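Notes from a call and then a visit, typed up the same evening, sorry for the shape of it. The person I talked to runs the two-arm folding cell at Gillemstead and asked to stay unnamed. Fine by me. They were on shift when the left arm dropped in September, and they wrote most of the fault report that went to Tondby afterward.

I asked for the short version first.

"Left arm let go of its own weight. Not all the way. Maybe a hand's width, then it caught. Cloth in the gripper, a T-shirt, halfway through a sleeve fold. Bang on the table and then stop."

Anyone near it?

"I was at the keyboard. My hands were nowhere near. But five minutes before that I'd been leaning in to flatten the shirt, with the arms holding position over me. That's the part I kept chewing on that night."

The cell is two arms and one table. The arms pick up a garment, fold it, flatten it, put it down. Then a person shakes it out and it goes again. Cycle 2,197 was the one that failed. They know the number because the log stops there.

"Last line is the start of the sleeve fold. Then nothing for that arm. The right arm kept logging, it was happy. It was holding its side of the shirt waiting for a partner."

That bothered me more than the drop, I said. One arm faults and the other one doesn't know?

"Yep. Thats in the report in bold. The stop that finally froze both was the contact stop, from the left one hitting the table. If it had sagged onto a pile of laundry instead, soft, I don't know how long the right would have sat there pulling."

So what let go. First theory was the brake on the shoulder joint. Everybody's first theory, apparently. They pulled the cover, checked the brake, brake was good. Second theory was software, because somebody had loaded new motion settings that morning. They rolled the settings back, ran it slow with no cloth, and on cycle 15 it dipped again. Smaller dip. Same joint.

"So now I'm thinking it's not the settings and it's not the brake. And I'm running out of things it can be."

It was a connector. Power feed to the joint, the plug at the back of the shoulder. The cable had been routed a bit short when the cell was put together and every big reach tugged on it. After enough tugs the plug had backed out far enough to lose contact for a moment when the arm was stretched. Power drops, the brake goes to close, power comes back, the controller tries to hold, and for a moment neither one is really carrying the arm.

"You could push the plug in with your thumb and feel it click. I did that and felt sick. A click. That was the whole repair, if you wanted to be lazy about it."

They weren't lazy about it. New cable, longer, with a clamp ahead of the plug so the plug takes no load. Kornosetti makes the clamps, they had a box of them in a drawer the entire time. Both arms got the same treatment, although the right one had never given trouble.

I went over for the second half of this. They were back to test runs, black garment on the table, folded.
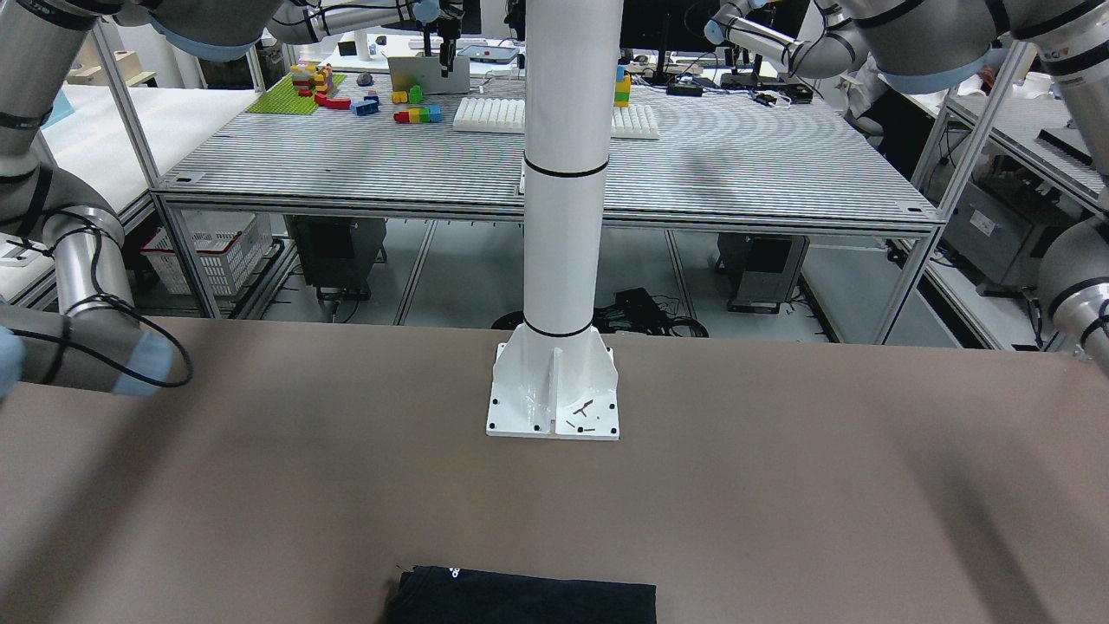 *The folding table at Gillemstead, with the brick workbench behind.*

The bench behind belongs to a different job and I didn't ask much about it. We stood off to the side. There is a tape line on the floor now and you stay back of it when the arms have power. Before September there wasn't a line.

"There was a rule. Rule was don't lean in when they're live. And we all leaned in. Every one of us, every shift, because the shirt bunches and the camera can't find the hem and it takes two seconds to fix it by hand. You do that 592 times and nothing happens and it stops being a rule."

I asked where 592 came from.

"Hand assists in the log. There's a button you press when you help it. So that's only the times someone bothered to press it."

What changed, as they listed it to me, in the order they said it: the cables. The tape. A link between the two controllers so a fault on either arm stops both. A hand assist now means arms parked and power off, full stop, which adds most of a minute each time. And a tug test on every plug at the start of the week, signed on a sheet.

"People grumble about the minute. I grumble about it. Our numbers went down, sure they did."

Did Tondby push back on that?

"They asked. I sent them the log. They stopped asking."

The link between controllers was the hard one. Pagano supplied the original control package, and in that setup each arm had its own fault handling, and the shared stop was only wired to the button and the contact sensing. It's in the manual, page and all. My contact had read that page, back at the start.

"I read it and I thought, ok, separate faults, makes sense, easier to debug. I didn't think about what the other arm is doing with a shirt in its hand. I'd like to say I did."

Since the rewire the cell has logged 3,624 cycles. No dips. They did get one stop, a false one, from the new link, a loose terminal on the link itself. Both arms froze with a towel stretched between them and stayed frozen.

"I was kind of pleased. Annoying, cost us an afternoon. But it stopped."

I asked if they trust it now, standing that close.

"I trust the power being off. I look at the lamp, then I look at the other lamp, then I go in."

Still open, from the report: the tug test depends on the person doing it, and there's no written number for how hard to pull. They want a cheap spring gauge for that. Also nobody has gone back through the old logs to see if there were earlier dips that were too small to trip anything. They think there were. There's a spot in August where the left arm's folds got sloppy for a few days and it was put down to a stretchy fabric.

"I want to go through August. I haven't had time. Put that in, maybe it'll get me the time."

Copy of the report is with Tondby, ask them for it, I only have the pages on the connecter.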